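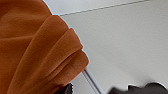 Am schwierigsten sei der Moment, in dem die Planung noch mit einer Stoffkante rechnet, die es so nicht mehr gibt, meint Anikó Virág. Wer dieses Problem aus eigener Arbeit kennt, sollte weiterlesen.

Softwareentwickler/in Bewegungsplanung und Regelung (m/w/d)
Vollzeit, 35 Stunden pro Woche, 2 Stellen

Borbély entwickelt Software für Roboter, die Textilien greifen, ausbreiten und falten. Unser Planungspaket Satau läuft bei Kunden in Wäschereien und im Versandhandel. Das Team besteht aus 7 Personen und wird von Tibor Szabó geleitet.

Ihre Aufgaben
Sie übernehmen den Teil von Satau, der aus den Bildern der Handgelenkkamera Greifpunkte an Falten und Kanten berechnet und an die Bahnplanung weitergibt. Der heutige Planer rechnet eine Bahn vollständig durch, bevor der Arm losfährt. Das soll sich ändern: Neue Kamerabilder sollen auch während der Annäherung berücksichtigt werden, bei einer Regelfrequenz von 100 Hz. Dazu kommen die Pflege der Simulationsumgebung Jodeo und die Auswertung von Fehlgriffen aus den Protokollen.

Was Sie mitbringen
Abgeschlossenes Studium in Informatik, Regelungstechnik, Mechatronik oder vergleichbare Praxis
Sehr gute Kenntnisse in C++, gute Kenntnisse in Python
Erfahrung mit ROS 2 und mit der Inbetriebnahme an echter Hardware
Sicherer Umgang mit Kamerakalibrierung und Koordinatentransformationen
Deutsch oder Englisch in Wort und Schrift

Kenntnisse in der Simulation verformbarer Objekte sind erwünscht, aber keine Bedingung. Gelernte Greifstrategien setzen wir bisher nur für die Auswahl des Greifpunkts ein. Wer hier eigene Vorstellungen hat, kann sie in den Versuchen am Arm erproben.

Rahmenbedingungen
Die Stellen sind unbefristet und ab März zu besetzen. Arbeit von zu Hause ist an zwei Tagen pro Woche möglich, die übrige Zeit verbringen Sie im Labor. Reisen zu Kunden fallen selten an und werden vorher abgesprochen.

Bewerbung
Bitte senden Sie Lebenslauf, Zeugnisse und, falls vorhanden, einen Verweis auf eigenen Quellcode über das Bewerbungsformular. Ein Anschreiben ist nicht nötig. Nach einem Telefonat laden wir zu einem Arbeitstag im Labor ein, der vergütet wird. Fachliche Fragen beantwortet Barnabás Takács, Fragen zum Vertrag Armindo Louro.

Veröffentlicht am 4. Januar 2024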